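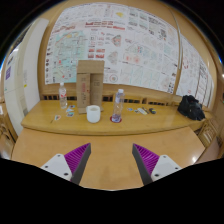 Unit 2, page 14

Recording demonstrations with the hand-held gripper

The first unit dealt with remote control, in which the operator moves a leader arm and the robot follows. This unit covers the second method: the operator carries the gripper and performs the task directly. No robot arm is needed during recording. The Stosach tool has two ribbed fingers, and a wide-angle view taken from the tool is stored with each demonstration.

The two methods fail in different ways. Under remote control every recorded motion is one the arm can make, but operators are slow and tend to pause before contact. With the hand-held tool the motion is quicker and smoother, and some of it may lie outside the arm's reach or speed limits. Those episodes have to be found and removed later (see Unit 3).

2.1 Starting position

Begin each episode with the fingers open and above the table, with nothing between them. Hold still until the Domerau logger shows a steady rate. The policy will see this view first when it runs, so the starting height should vary a little between episodes, and the opening of the fingers should not.

Leave the background as it is. Bottles, cups, boxes and printed sheets on the wall give the tracker fixed points to work from. A blank wall is the commonest cause of lost tracking in student recordings. Do not move background items within a set.

2.2 Placing the target

The target for Exercise A is a clear plastic bottle. Put it on the front table, to one side of the gap between the fingers, so that the approach includes some sideways motion. Change its place after every episode. A second bottle further back may stay in view; the policy has to learn which of the two to go to, and it can only do so if the demonstrations are consistent.

Near the rim of the view, straight edges bend and upright objects seem to lean. Judge whether the bottle is upright by looking at the table directly. 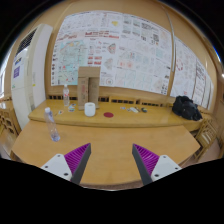 2.3 Approach and grasp

Move towards the bottle at an even speed. Line up the gap before closing; correcting with the fingers half shut produces labels that are hard to learn from. Close until the pads meet the plastic on both sides, and stop. Squeezing further changes the shape of the bottle and the recorded finger width along with it.

Clear plastic is a poor target for depth sensing, and in Exercise A only the colour stream and finger width are used.

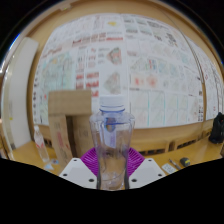 Hustico Teaching Laboratory, Department of Automation, Ndlovu Building

2.4 What to hand in

Each pair submits 35 episodes, none longer than 2,000 time steps. Failed grasps are kept and marked as failed in the log. Include a short note giving:

- the order in which target positions were used
- any episode in which tracking was lost
- which partner held the gripper

Remote-control recordings from Unit 1 must be stored in a separate folder. The two sets use different action formats and the training script will not merge them.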